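Teaching a robot to lay the table, without a table

4 min read

I spent a morning at Solutik's office in Turnthorpe watching a simulated robot deal with a skillet and a fancy plate, and I loved every minute! Xolani Magagula writes the planner, the bit of software that picks a path for each arm. He'd queued up 30 runs before I'd found the kettle. 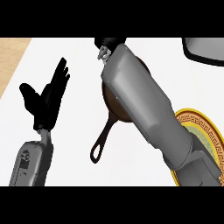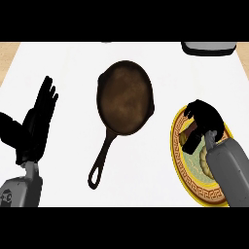

Same skillet, same Greek key plate – very different poses for the right arm.

Where the planner earns its keep

An arm passing over a pan hides it, so the code has to remember where things are (harder than it sounds). Xolani replans every 10 steps. "Any slower and it trusts old news," he told me.

Comments

Poltska: Does it keep the pan's pose when it's covered?

Naidoo: More on the planner, please – I'd read 800 words on that alone.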